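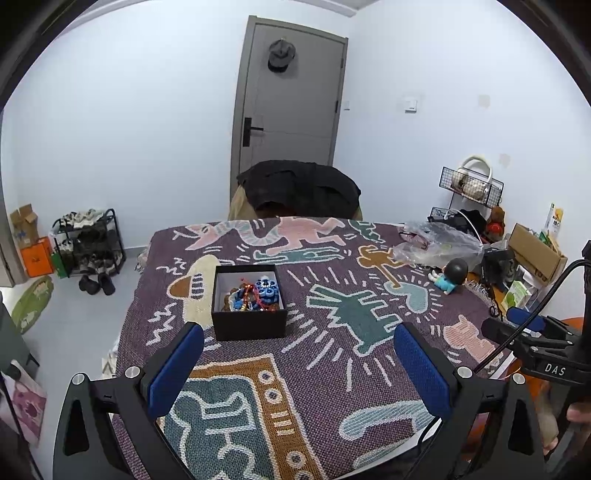
I own one box of jewelry, and for most of my adult life I have treated it the way other people treat a junk drawer. Things go in. Every few months I want one particular thing to come out, and it comes out attached to three others.

Last Sunday I decided to deal with it. I had a wedding to go to (my cousin's second, which she is calling her first real one) and I wanted the blue eye beads, which my aunt bought in a market more than 2,000 miles from where she lives and which are supposed to protect me from envy. They have worked perfectly. Nobody has envied me in years.

The eye beads were on top, which I took as a good sign. They were also married to the red cord. I don't remember buying the red cord. I know I tied at least one of the knots in it, on a bus, during a period when I thought I might become someone who made bracelets. I watched a video, bought the supplies and produced one object that fit no human wrist. I kept it because throwing it out would have meant admitting the bracelet period was over.

I should say a word about where all this took place, because the tablecloth has had complaints. It's purple, and it's covered in creatures. There's a big green one that I would call a dog, with its mouth open, yelling at something, and white lines flying off it in every direction. Up from it is an orange-brown character reaching one very long limb down to a pale blue heart. My friend Narayanan says it looks like a fight at a zoo. I think it's cheerful. It also turns out to be the worst possible surface for sorting beads on, and I say that having now spent an afternoon patting a woven green dog in search of a seed bead.

My method was simple. I'd get the tangle out in one piece, find an end, and follow it. Donal, who fishes, once told me that you never pull a tangle, you make it bigger. You loosen everything until the knot is mostly air, and then it sort of gives up. I pulled it for twenty minutes first, to be thorough. Then I made it bigger.

This works, and it's irritating how well. You need a blunt needle or a toothpick, good light, and something long and undemanding to listen to. I put on a radio play about a lighthouse. By the time the first keeper had gone missing I had the eye beads free, and by the second I had separated the cord from the little gold and amber ones, which used to be a necklace and are now more of a population.

The round brown beads gave me no trouble at all. They never do. They came from a stall run by a man named Fahy who swore they were seeds from a tree, then couldn't say which tree. I've worn them maybe 6 times. They sit at the side of the box minding their own business while everyone else gets involved, and I've started to respect that.

Then came the question of what to do with it all. The internet wants me to have a jewelry organizer. I looked at one that promised a home for 700 pieces, and I felt tired just thinking about who that was for. I looked at a hanging thing with pockets, too, and pictured it on the back of the bedroom door, clicking every time I went in or out for the rest of my life.

So the box stays. It's a perfectly good box — black, square, pale lining, and deep enough to lose things in, which I'm aware is the problem. My compromise was to put the strung things into small paper envelopes, one to each, and let the loose beads live in an old mint tin until I restring them. I've written "amber etc." on the tin. The "etc." is carrying a lot.

I wore the eye beads to the wedding. My cousin's new mother-in-law admired them, which I believe is exactly what they're meant to guard against, and asked where I got them. I told her about my aunt and the market. She told me about a pair of earrings she lost in 2 separate countries, one in each, and we were friends for the rest of the evening.

When I got home it was late and my shoes hurt, and the envelopes were on the other side of the room. I took the beads off and dropped them in the box, right on top of the red cord.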